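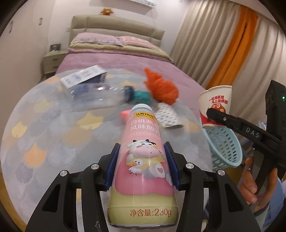

Most household packaging is discarded at the table where its contents were used. The bin under the kitchen sink gets the leftovers of cooking, but a single-serve drink, a wrapped snack or the outer bag from a mail-order item tends to be opened in the living area and stays there until the table is cleared. A small drink bottle is the usual example. The pink and yellow-green one on the round table carries its net content, 230g, in reddish-brown text near the base, under a cartoon cow and a duck, with the ADOPT A COW brand patch just below the cap. All of that information is meant for the buyer. For the person clearing the table, the useful details are the material of the body, the material of the cap, and whether the printed layer can be removed, and these are harder to find on most small bottles.

The Clalby household packaging survey, completed in January, covered 840 homes and recorded 1628 separate items thrown away in living and dining areas during the study period. Kitchens were left out. Items were classed by format and then by whether they had been emptied, flattened or separated before disposal. Separation was the weakest result in every district. Bottles went out with caps on and printed sleeves in place, and cartons went out with their inner bags still inside.

Printed sleeves deserve a separate note. A full-length sleeve lets a manufacturer decorate a curved or tapered container from cap to base, where a paper label needs a flat or nearly flat band. The drawback is at the sorting plant. Optical sorters read the outer surface, so a sleeve made of a different plastic from the body can send the whole container down the wrong line. Perforated sleeves tear off by hand in a few seconds. Unperforated ones need scissors, and in the Clalby homes the scissors were usually kept in another room.
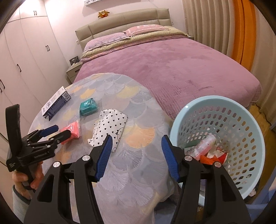

Bin position has a measurable effect on all of this. The survey team at Warraich compared three arrangements: no bin in the room, a lidded bin against the wall, and an open basket on the floor within arm's reach of the table. The open basket collected the most packaging and also the most mixed packaging, with bottles and film wrappers going into the same container. The lidded bin produced less mixing, but items stayed on the table longer.

A perforated plastic basket has some technical advantages in this position. It is light, it can be rinsed in a shower tray, and the open sides keep air moving around the contents. It is a poor choice for anything with liquid left in it. Drink bottles should be drained and capped before they go in, and yogurt-type drinks should be rinsed first, as the residue dries to a film that cold water will not shift. A liner solves the leakage problem and removes the airflow. Plisow, which makes baskets for the rental market, now sells a model 310 mm across with a solid lower section and perforations only in the upper half. It holds a shallow spill and can still be emptied in one movement.

Table coverings are the other variable. Sheer printed cloths are popular on round tables and hide light marks well, particularly where the pattern is dense and the ground is gray. They give little protection against condensation or a leaking cap. A clear sheet under the cloth protects the surface but traps moisture if the cloth gets wet, so both layers have to come off to dry.

The sequence recommended in the Herside housekeeping notes starts with everything that is still in use. Folded textiles, pouches and unopened packets are moved to one side. Cartons are opened at both ends and flattened. Film wrappers are collected into one bag, where they take up less room and do not cling to the bottles. Bottles go last, drained and with any tear-off sleeve removed. In test runs a table cleared in this order took 27 seconds longer than one swept directly into the basket, and the contents needed no second sort at the outdoor bins.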